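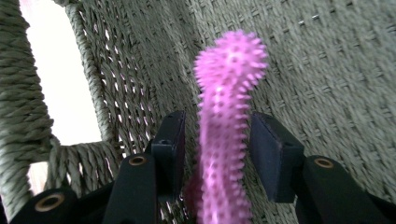
Looking after Rastus: questions we keep getting

Rastus is the Gomo hand-held gripper that lives in the Clulstead workroom. Two black finger pads, linked arms behind them, trigger in the handle, camera up top. Page gets updated when something breaks or when the same question lands in the inbox again. Last proper tidy-up in April. Ask Brynhildur Snorradóttir about the mechanical side, Ketill Þrastardóttir about the camera and recordings.

Before you start

Do I need to do anything before picking it up?

Yes. Quick once-over every time:

Squeeze the trigger all the way, let go, watch both fingers come back. Same speed, same distance.
Look at the inner faces of the pads. Wipe if dusty.
Wiggle each pad sideways. No play you can feel.
Check the camera clip is shut. Tug the cable, gently.
Card in, space on it.

If any of those fail, tag it and leave it on the repair shelf. Please don't "just do one more run".

Where do I charge it?

You don't charge the gripper, there's nothing in it to charge. Fingers are all hand power. The camera battery is separate, charger's on the windowsill side of the bench. Give it 40 minutes from flat.

Does the camera need to be re-aimed each time?

No! Leave it alone. The mount has one correct position and there's a scribed line on the bracket to match up with. If the line matches you're done. If both fingertips aren't in the view, or one sits a lot higher than the other, the mount has slipped and Ketill needs to know before anything gets recorded. Half a session went in the bin over this once.

Pads

How do I clean the pads?

Damp lint-free cloth, plain water, then a dry one. Flat inner faces first, then the tops and the ends. The screw holes collect grit so go round those with a soft brush. No solvent, no window cleaner, no "bit of metho". Solvent leaves the surface slick and a slick pad drops things.

The pads look scuffed. Is that a problem?

Usually not. Scuffs and grey marks on the top and the ends are only looks. What matters is the inner face. Run a fingertip across it. Smooth and slightly grabby is fine. A ridge, a flat shiny spot or a torn edge means new pads.

How do I change a pair?

Always both, never one. A new pad against an old one closes crooked and you'll spend the arvo chasing it.

1. Gripper on its side on a folded towel, fingers open.
2. Back out the pad screws. Keep them in the magnetic dish, they roll.
3. Pull the pad straight off the finger. If it sticks, rock it. No screwdriver under the edge please, that's how we got the gouge.
4. Brush out the seat. Any old grit in there tilts the new pad.
5. New pad on, screws in by hand until they just touch.
6. Close the fingers so the two faces meet flat, hold the trigger, then snug the screws. Doing it closed is what lines the faces up.
7. Open and close 10 times and look again. Snug any screw that's moved.

What torque?

Short driver, finger and thumb, stop when it stops. The screws go into soft material and if you lean on them they strip. There is no number in the Gomo sheet and we havent made one up.

Can I glue a loose pad?

No. Find out why it's loose. Most often the screw hole in the pad has gone oval. New pads are in the blue tin.

Arms and joints

What are the brass-coloured rings in the arms?

Bushes, they keep the pins from chewing out the black arm. Every pivot runs in one. They should sit flush and not turn when you push on them with a thumbnail. A bush that spins has let go of the arm and the arm gets swapped. We tried pressing one back in with a vice. Cracked the arm. Learned that.

Do they get oiled?

One drop of dry lube per pivot, every 16 hours of use. There's a tally sheet taped inside the cupboard door, fill it in or the rest of us are guessing. Open and close a few times, then wipe off everything you can see. Lube that creeps down to the pads is worse than a dry joint.

If you've had it near rope, wicker, wool, anything that sheds, look in the pivots first. Fluff winds itself round the pin behind the bush where you can't see it from the front. Tweezers. Don't blow it in further with the air can.

One finger closes ahead of the other. What now?

Work through in this order:

Fluff or grit in a pivot. By far the usual one.
Pad seated crooked. Pull it and check.
Pin backed out on one side. Push it home, fit a new clip.
Bent link. Hold the arms up to the window and compare left with right.

Still uneven after all that, it goes to Brynhildur. She has the jig.

It squeaks.

Wipe, one drop, wipe. If it still squeaks it's probably the trigger return spring rubbing on the housing and that's harmless, though you will hear it on the audio.

The after-repair check

What do I test it on after a repair?

Always the same kit: something soft and knobbly, something flat, and a woven basket. Soft bendy things show up uneven closing straight away, they lean or roll out sideways as you squeeze. Grip it in the middle, lift, hold for a slow count of 3, put it down. If it twists in the fingers go back to the pad step.

The basket is for the rim. Come in from above with one finger inside and one outside, close on the band, lift a little. Cord and rope like to catch on a screw head that's sitting proud, so you'll feel it if you've left one high. Then put the basket back down on the table and come away cleanly, no dragging.
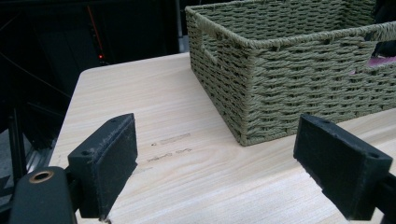

Do a few open-close passes over bare tabletop as well, low down, nothing in the fingers. You're checking clearance. Neither finger should touch the wood at a normal approach angle, and if one does while the other doesn't, something is sitting lower on that side. Pencil marks on the table are fine, scratches are not. Steinarsdóttir own the furniture and they do check.

Then play the clip back before you sign it off. On the screen, not the little viewfinder. You want both pads in view, both moving together, no shake at the end of the close.

My test clip is blurry. Is the camera faulty?

Probably you moved too fast. Some blur on a quick move is normal, more so with a bright window on one side and the rest of the room dim. Do it again slower. If a still hold comes out blurry, the lens wants a wipe. If that doesn't fix it, Ketill.

Can I test on whatever's lying around?

For a quick go, sure. For the sign-off, use the kit. Otherwise we can't compare one repair with the last.

Storage and travel

How do I put it away?

Fingers open a little, never clamped shut. Pads left pressed together over a weekend take a set and end up with a flat spot. Camera cap on. Lay it in the foam with the trigger up. Dont coil the cable round the handle, it pulls on the socket.

Can it go in the car?

In the case, yes. Not on the dash, not in a closed car in summer. Pads go soft and the camera shuts itself down. And if it's come in from proper cold, leave the case closed until it's at room temp or the lens fogs.

Can I lend it out?

Ask Brynhildur. The answer is mostly yes if you've done a pad change with her watching.

Parts and who to ask

What's in the blue tin?

Spare pads in pairs, pad screws, pivot pins, clips. Also one spare arm, left side. Take the last of anything, write it on the lid. Bushes aren't kept as spares as they come fitted to the arm.

Where do parts come from?

Gomo direct. Slow. Order when the tin's half empty and don't wait for it to run out. Printed copies of the pads have been tried, the faces came out too hard and everything slid. Fine for a display model.

What goes in the repair log?

What it was doing, what you found, what you changed, which side. Left and right are from the HOLDER'S point of view, looking out past the fingers. Write that down even if it feels obvious, the last lot of notes were a mix and we swapped a perfectly good arm.

"Fixed it" is not a log entry.

I dropped it.

Tell us, no drama. Then: don't squeeze the trigger yet. Look for a cracked arm near the bushes, look at the camera bracket line, check the pins are all the way through. If those are good, open and close slowly, then do the full after-repair check. A drop that looks like nothing often shows up as a crack a few days on so have another look next time you get it out.

Question not here?

Note on the whiteboard next to the repair shelf, or grab Brynhildur before 10 in the morning, she's in the workroom most days. Camera stuff to Ketill, send the clip along with it.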